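What I spent (and didn't spend) on handheld grippers this year

12/4/24
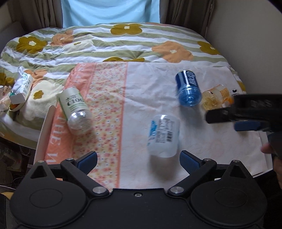

Bottles on the cloth, two grippers in play, flowered bedding behind.

So the budget for next year is due and I have been putting it off by reorganizing my spreadsheet tabs, which feels like work and is not work. I figured I'd write the whole thing up instead, partly because a few of you asked in the comments on the last post what a setup like mine costs, and partly because I make better decisions when I have to explain them to strangers!

Quick background if you're new. I collect handheld gripper demonstrations, mostly small household stuff -- picking up bottles, sorting them, putting them somewhere else -- and I do it in ordinary rooms with ordinary beds and tables. The data goes to a little arm project I call Gurno, which is slow and a bit clumsy and which I'm very fond of. I pay for nearly all of it myself. There was one small grant in there, and it's gone now, so everything below is my own money and my own dithering.

Let's start with the big one. I went back and forth for most of the summer between a pair of handhelds from Zondness and a pair from Fescombe. The Zondness quote came in at $1,671 for the pair, with finger pads, mounts and a hard case I didn't ask for. Fescombe wanted $3,000 and that didn't include the case (it did include a very nice phone call). On paper the Fescombe ones have a smoother linkage and a longer warranty. I held a pair at a meetup and yes, they're lovely, they close like a good car door. But I kept thinking about what I'd give up for the difference, and it was basically everything else on the list. I ordered the Zondness pair in October.

Why a pair? I started with one. One is fine for pick and place and you can get months of useful recordings out of it, so if you're on the fence, please just buy one and go. I wanted the second for hand-offs and for the jobs where something has to be steadied while something else moves. If you aren't doing those yet, put the money in storage. I mean it. I bought the second gripper before I had anywhere sensible to put the recordings and spent a very annoying week deleting old vacation videos.

Which brings me to the $574 line. That's storage plus a backup drive plus the cables and adapters, all lumped together, and I know I should split it out. I had budgeted less than half of that. Cables were the embarrassing part, I kept ordering the right plug on the wrong length. If you're planning a setup from scratch, lay the whole thing out on the floor with string first and measure the string. My string cost nothing and would have saved me two return shipments.

Consumables! I love this category because it's so cheap. Objects to practice on are whatever's in the house. Drink bottles are my favorite by far. They roll, they're shiny, you can see through the clear ones and the labels are all different, so you get a lot of variety out of one trip to the store. I lay them on their sides on a patterned cloth because I want the model to see busy backgrounds, and a plain white tabletop teaches it bad habits. The bedding does the same job. I did look at the Ayala object kit, which is a box of molded shapes in nice matching colors, and it's probably great if you need to compare numbers with another lab. I don't, so I crossed it off and bought groceries.

Finger pads are the thing I underbudgeted and I'd like to save you from that. They wear. Mine get slick at the tips long before anything else on the gripper shows its age, and then you get these slippy grabs where the bottle squirts out sideways and you blame your own wrist. I'm now putting 2 spare sets per gripper in the yearly plan, and I'm ordering them up front so I don't pay shipping every time.

What I haven't figured out is the arm. Gurno's current one is secondhand and one joint has started to complain. A replacement would eat next year's budget in one bite, and then I'd have a beautiful arm and no pads, no drives and no groceries. My plan right now is to repair the joint, keep recording through spring, and see whether the data even asks for a better arm. I could talk myself out of this by the weekend, I've done it before.

Stuff I cut completely:

A lighting kit. Window light through a curtain has been fine for me, and the changes over the day are good variety.

A proper workbench. It's bigger than the room.

The extended warranty on the handhelds. I might regret that one.

Stuff I kept even though it hurt: the backup drive, the spare pads, and a little cushion for repairs, which I've labeled "do not touch" in the spreadsheet and have already touched once (cable, see above).

If you've run Fescombe handhelds for a year or more, I'd really love to hear how the linkage holds up, especially if you record every day. I still think about that car door feeling. And if anyone has found finger pads that fit the Zondness ones and last longer than the stock set, leave a comment, I'll send you my string.

Next post will be the spreadsheet itself once I've cleaned up the tabs.

7 comments Share Save

Search this blog Go

Contact | Copyright 2024, all rights reserved | Back to top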